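Como testar se a sua política aprendida sabe mesmo fazer a tarefa

A taxa de sucesso é o número que toda a gente cita e o que menos diz. Montámos no laboratório a tarefa Orkum (arrumar pacotes de cartas numa caixa com divisórias) depois de lermos os resultados do método Inunach, e passámos semanas a tentar perceber o que os 2.595 episódios de treino tinham de facto ensinado ao modelo. O procedimento que se segue é o que ficou. Não é elegante e demora.

O que é preciso

Uma política já treinada, uma caixa compartimentada, pacotes de cartas com desenhos diferentes e uma folha onde anotar tudo à mão. Se usa a biblioteca Prado, desligue a repetição automática de episódios falhados. Vem ligada na nossa instalação e inflaciona tudo.

Passo 1. Escreva o critério antes de começar

Decida o que conta como sucesso: pacote dentro do compartimento pedido, mão afastada, caixa no mesmo sítio. Um pacote encavalitado numa divisória é falha. Quem define isto depois de ver os resultados acaba sempre por ser generoso.

Passo 2. Repita as posições do treino

Faça seis tentativas com os pacotes onde estavam nas demonstrações. Se falhar aqui, pare e reveja a calibração da mão.

Passo 3. Mude uma coisa de cada vez

Rode a caixa, depois troque os pacotes de lugar, depois deixe um deles já junto à parede do fundo. Os compartimentos da frente enganam bastante: os dedos têm de passar a parede de madeira sem se apoiarem nela, e uma política que decorou a trajetória não corrige a altura. 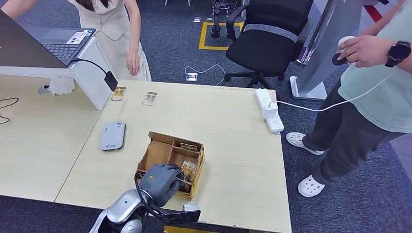

Clavitz respondeu-nos que mudar uma variável de cada vez é precisamente o erro, que as falhas interessantes só surgem quando a caixa e os pacotes mudam juntos, e que seis tentativas por condição não distinguem coisa nenhuma. Quanto às seis, aceitamos a crítica. Quanto ao resto, só em parte: com tudo a variar ao mesmo tempo, nunca conseguimos dizer o que partiu o quê. Fazemos agora as combinações no fim, em separado.

Passo 4. Registe as intervenções

Qualquer toque do operador no comando anula o episódio. Anote-o na mesma, com o instante em que ocorreu. Em setembro descartávamos estes episódios sem os contar, e a política parecia muito melhor do que era.

Passo 5. Publique as falhas por tipo

Separe, no mínimo, três: preensão, colisão com a parede e compartimento errado. Uma percentagem única esconde se o problema está na mão ou na perceção.

Continuamos sem saber se o Inunach generaliza para caixas com outras divisórias. O artigo afirma que sim, com duas caixas.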